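Jul 13, 2020
By Olga Vieira

Week 4 handout: Putting things where people will look for them

Hello again, everyone, and thank you for all the notes you sent after last week (I read every one, even the very long ones, and I'm slowly writing back). Several of you asked for more on storage and labeling, so I've moved stock rotation to later in the course and given this whole session over to how supplies are arranged on a small ward or in a clinic room. It sounds like a dull subject, I know! But I have spent a good part of my working life opening the wrong drawer, and I've grown fond of it.

Let me start with a word we'll be using a lot, which is "home." Every item has a home, meaning the one spot where it lives when it isn't being used. An item can have a second home if it's needed in two rooms, but then both homes have to be written down, and both have to be checked. The trouble starts with what I call visiting items, the roll of tape that somebody set down on a shelf in October and that everyone now believes belongs there. Visiting items are how a tidy cabinet turns into a cabinet where you have to ask.

When I was at Codell we had a supply list of 814 lines, and we printed it and went through it with colored pencils, which took far longer than any of us had planned. We marked green for anything used daily, yellow for weekly, and left the rest plain. By the end, 573 of those lines were still plain. I don't want you to take that number as a rule for your own workplace, which may be nothing like ours, but do try the pencils. People argue over the yellows in a very useful way.

Once you have your colors, you can think about height. Daily things go between the hip and the shoulder. Heavy things go low, though not so low that a person has to kneel for them with a patient waiting. Drawers are a special case, since you look down into them and can only read what faces up. A box standing on its end in a drawer may have a lovely clear label on the side that no one will ever see. Turn it flat, or write on the top.

Depth matters too. In a deep drawer, small things travel to the back every time it's pulled open and pushed shut, and a divider or two will save you a lot of fishing.

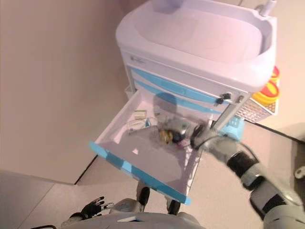
Lies De Haan wrote in the margin of last year's handout that she would put the dividers in last, after a month of ordinary use, as she'd found that people told to fill a divided drawer will fill every section whether they need to or not. I've come around to her view, mostly. I'd still put one divider in on the first day, to keep packets away from loose bits, and leave the others in the closet until you know what the drawer is really for.

Now, locks and keys. Your own site's policy comes first, always, and if what I say differs from it, please follow the policy and cross me out. What I'd like you to do is find the policy and read the part about who holds the key at shift change. In the Wisari exercise (page 7 of the reader) the whole muddle begins with two people each sure that the other one has it. Read it before we meet, and notice how reasonable everybody is being.

A little on labels, and then I'll let you go. Use the name that people say out loud, with the catalog name smaller underneath. Print in dark letters on a pale background. Leave out abbreviations unless a brand-new person would know them, and if you aren't sure, go and find a brand-new person and ask, they're usually pleased to be consulted.

For next time, please choose one drawer or shelf at your workplace, with your supervisor's okay, and make a list of what's in it and what you think its home should be. Half a page is plenty. Don't move anything yet! Bring the list along with your colored pencils, and we'll pair up and swap.

The Aerts reading is optional this week, but the second chapter is short and rather fun.

4 comments
7 shares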